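Kosirau (music)

Kosirau is a style of electronic dance music that grew out of small warehouse parties in Melbourne's inner north in the early 2000s. It is usually played at a moderate tempo, with a dry kick drum, very little reverb and long stretches with no melody at all. The name comes from the first record in the style, a 12-inch single by Akihiko Oda, who said he made the word up while filling in the label form.

Origins

Oda and Chiyo Imai began playing together at a monthly night called Teto, held above a tile showroom. The room held almost 40 people and had a low ceiling, which made high frequencies harsh and unpleasant at volume. Imai started filtering them out of her sets, and Oda began writing tracks that left them out to begin with. Wendell Szabo, who ran the door and later the label Stevus, pressed the first single in June and sold most copies by hand.

Teto closed after 21 nights when the showroom's lease ended. By then a second night had started in Brunswick, and mix tapes were being passed around in Adelaide and Hobart.

Characteristics

Tracks are built from a few short loops, often recorded from household objects and then pitched down. Oda favoured metal and glass, while Imai worked mainly with the sound of her own voice. Bass lines tend to sit on one note for several minutes. Breakdowns are rare, and when they do occur the kick drum usually continues underneath at a lower volume.

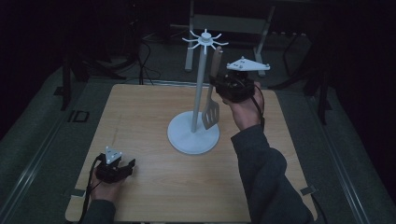
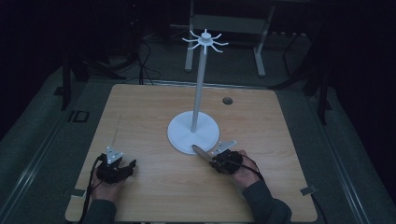

White stand with hooks at the top, on a wooden table

Vocals are uncommon. The best-known exception is "Noguchi", a 13-minute track by Suqin Yao in which a spoken list of train stations is repeated at changing speeds. It became the usual closing record at Stevus parties and has been remixed several times, most often in shortened form.

Later development

From the second wave onward, producers outside Melbourne began to add colour to the sound. Ignacio Tillman, working in Perth, brought in organ chords and faster tempos, and his album of 18 short pieces drew listeners who had no link to the original nights. Some early followers did not count it as kosirau – Szabo declined to release it – but Imai has played parts of it in her sets.

Stevus stopped pressing records after its catalogue was moved online. Oda and Imai still perform together now and then, mostly at small venues.

See also

Minimal techno
Microhouse
Dub techno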